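26 May 2023

Fourteen days of sourdough and I have produced a doorstop. I weighed it before supper, out of spite, and it came to 1094 grams, which I believe is more than the flour, water and salt I put in, so either the kitchen scale is lying or the loaf has been absorbing my disappointment.

The starter came from the bakery in Milmont, where they hand it over in a yogurt tub with the expression people use when giving away kittens. Feed it twice a day, they said. I have fed it twice a day. It eats better than I do. On Wednesday night I got out of bed to feed it, having skipped my own dinner, and stood there in my socks stirring paste and wondering how I got to this point in my life.

The first loaf spread out like a pancake. The second one rose on one side only and looked as if it was trying to leave the pan. Today's had a fine brown crust, and I was pleased with myself for the full 40 minutes I let it cool. Then I cut it. Gray in the middle, with one enormous hole right under the top crust where a mouse could have set up house.

I drove over to Flirkville at lunch to buy the strong flour everyone online goes on about. The store had moved it to the top shelf, behind the cake mixes, and the bag was torn at the corner, so now the passenger seat is strong too. I paid for it anyway. There was one bag left and a woman in a rain hat was looking at it.

Also bought: butter, a lemon, and a razor blade on a stick for scoring the top. The blade cost more than the butter. I have used it once and cut a very nice leaf pattern into something with the texture of a wet sponge.

Rain until four, then sun for as long as it took me to hang out the dish towels, then rain. The gutter over the back step is dripping again. I put a bucket under it and the bucket leaks.

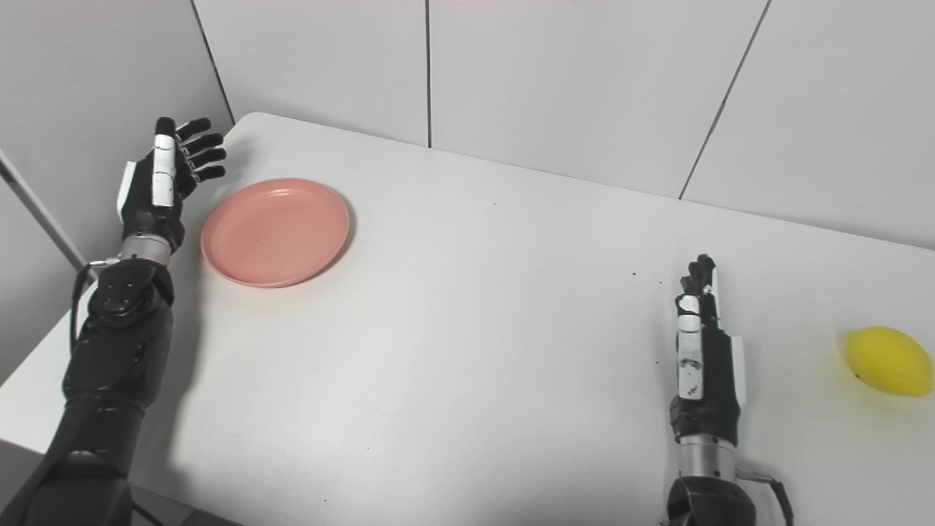 Why is the loaf still gummy in the middle? Most likely I'm taking it out too early, and the dough hadn't risen long enough before it went in.

So tomorrow's batch gets all night in the cold and an extra ten minutes in the oven, and I will keep my hands off it until it's cool right through. I've written that on the back of the Gamage water bill and stuck it to the fridge door, where I can ignore it at eye level.

Supper was toast from the outside inch of the loaf. Toasted hard, with plenty of butter, it was pretty good - I had four slices. Fed the starter at nine. Must buy a new bucket.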